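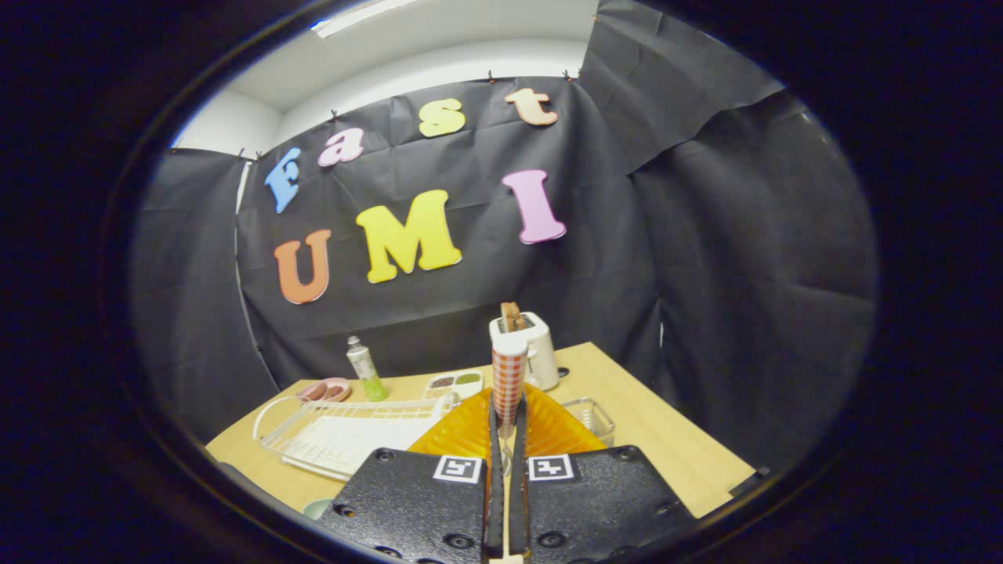 サイト内検索 キーワードを入力 検索
読了時間 2分

朝食まわりの置き場所、みなさんどうしていますか

kuusk_902
はじめまして、長文ですみません。7月に引っ越してから、朝ごはんの片付けがどうにも落ち着かなくて相談です。木のテーブルにトースターを出しっぱなしにしていて、白い水切りかごも同じテーブルに置いています。トーストを焼いて、ソーセージをお皿にのせて、ソースを仕切りのあるトレーに分けて……とやっていると、もう肘の置き場もないんです(笑)。かごだけでも流しの横に移すべきでしょうか。

Phúc Lâm
わかります、うちもまったく同じ悩みでした! うちは思いきってかごを流し側に移しましたよ。食べる場所に洗いものがあると、なんとなく気持ちがせかせかしてしまって。トースターはテーブルの奥のままです。焼きたてをすぐ取れるのは、やっぱりうれしいですからね。

ロールネムの台所
私は逆で、かごはテーブル派です。中に平たいトレーを一枚入れておくと、食べ終わった器をそのまま集められて、往復がぐっと減ります。赤白のギンガムのカップなんて、出ているだけで朝が楽しくなりますし、全部しまうのは少し寂しい気がします。

Khải Hoàng
うーん、そこは反対かな。トースターの真ん前にカップを置く癖だけはやめたほうがいいと思います。私は一度、パンを取ろうとして紅茶を全部こぼしました。今は本体の手前を40センチ空けています。

ロールネムの台所
40センチも空けたら、うちのテーブルではお皿が置けません(泣)。

kuusk_902
みなさん、あたたかいお返事をありがとうございます。まずは、かごを流しの横に移して一週間ほど様子を見てみますね。緑のソースのボトルの定位置だけ、まだ夫と意見が合わないのですが、220円の小さなかごを見つけたので、そこにまとめてみようかと話しています。

Phúc Lâm
ぜひぜひ、またご報告お待ちしています!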